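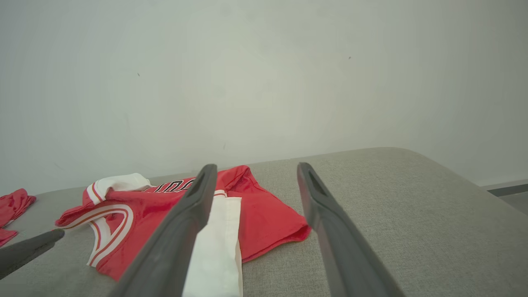
Figure 2. Sportswear on an upholstered surface, laid flat.

Garments with contrasting trim were sorted last in most of the Trarkville households. Participants told us that mesh tops were awkward to lay flat and that they looked for the neckline or an armhole first. On the red basketball jersey in Figure 2 the wide white band, edged with thin red stripes, marks these openings clearly — the loose mesh to the right gives much less to go by. Plain T-shirts posed no such difficulty. Of the 300 garments logged in September, sports tops were the group most often left unfolded (see also Arthur, Section 2).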